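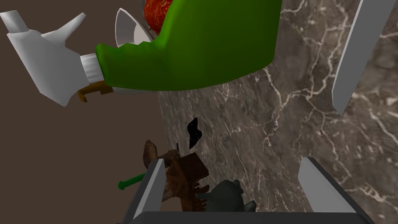

Home | Forums | Puppetry & Panto | New posts | Search

Village panto giants, do they need to talk?

lornap_hadby
We're starting on the giant for Hadby panto and I'm so excited I can't sleep! Should he speak? I'd love a big booming voice from the wings. We seat 200 and the hall echoes beautifully.

Flonero
Keep him silent! Ours only grunted and the kids went wild. A voice from the wings always comes in late.

shaz_k
Can't agree, sorry. Ours had 3 proper speeches and a song (in May, in a marquee, with rain hammering down) and people still sing it at me in the Co-op. Practise with whoever works the arms and it'll be spot on.

Flonero
A song is different, I'll give you that. Speeches though? The little ones start wriggling.

lornap_hadby
Ooh, a song! Could he do the second verse of the cow's number, but slower? Our pianist will love that.

shaz_k
Yes!! Drop it a few notes as well. And give him a sneeze before the last line, works every time.

Flonero
Fine, the sneeze I'm fully behind.

94 likes | 1165 views | Share
Last updated 07/07/2019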